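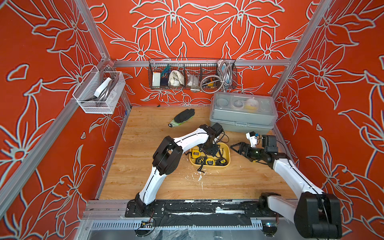
Red floral panels on three sides, with a black wire basket hung from the rail at the back.

Birkett 394 Mainspring Winder: Review

Reading time: 4 min

Last updated: September 2024

The Birkett 394 is a hand mainspring winder for clocks, sold for use on fusee and going-barrel movements with springs up to two inches wide. I bought mine in July to replace a Ditex winder whose ratchet had worn past the point where I trusted it. Since then I have used the Birkett on nine movements: four American eight-day time-and-strike, three French drum movements, one English bracket clock and one German wall clock with a very tired strike spring.

Construction

The frame is a steel bar with a fixed headstock at one end and a sliding tailstock at the other. The arbor runs in bronze bushings. The ratchet wheel is steel, cut with coarse teeth, and the click is held by a flat spring with a knurled reversing lever. The bar is long enough for every barrel I work on, and the tailstock locks with a single hex screw. I would have preferred a lever here. A hex key has to be found, and both hands are usually busy.

Fit and finish are better than the price suggests. The arbor showed no side play that I could feel when new. The crank handle was a little rough at the parting line and I cleaned it up with a file. The paint on the tailstock has chipped where the screw bears on it.

Arbors and hooks

Three arbors are supplied, small, medium and large, all with a plain hook. The small arbor suits French barrels. The medium one covers most American loop-end work. The large arbor has a hook that stands too high for older English springs, and on the bracket clock it marked the second coil before I noticed. I took the hook down with a stone until it sat just under the thickness of the spring. Anyone working on fusee clocks should check this before the first winding.

Left-hand springs are handled by flipping the reversing lever and turning the arbor end for end. The manual says to do this in one order and the diagram shows the other. The manual is right. If the lever is flipped with the spring under load, the click lifts for a moment, and that is a good way to lose skin.

Retaining sleeves

The kit includes nine sleeves in stepped diameters. They are turned steel with a slot for the outer hook. The steps are even through the middle of the range and too wide at the top, so large springs tend to sit between two sizes. I filled the gap with a single sleeve from Prilitia, which needed its slot widened slightly to clear the hook. The Birkett sleeves are not marked with a size. I engraved mine.

In use

Winding is smooth and the click engages with a clear sound at every tooth. The coarse teeth make let-down a bit jumpy compared with the Ditex, which had a finer wheel, and I now let down slowly with a gloved hand on the crank and the other on the lever. Strong springs flex the bar a small amount. This has not affected alignment, but it is noticeable on anything over an inch and a quarter wide.

Clamping is the weak point. The bar is meant to be held in a bench vise, and the flat provided for the jaws is short. With soft jaws fitted, the winder rocked until I added a hardwood spacer under the headstock. A pair of bolt holes would have solved this.

Price and alternatives

I paid $423 with all three arbors and the sleeve set. Extra arbors are $114 each, which is a lot for a turned part with a pinned hook. The Talturero winder costs more, has the finer ratchet and marked sleeves, and will not take springs for left-hand barrels without an adapter. For someone who services only American clocks, a used Ditex in good order will do the same work for less money.

Verdict

Recommended for mixed repair work, with the large hook dressed down and some proper means of fixing it to the bench. I have kept the old Ditex for let-down on French strike barrels, after fitting it with a new click made from gauge plate.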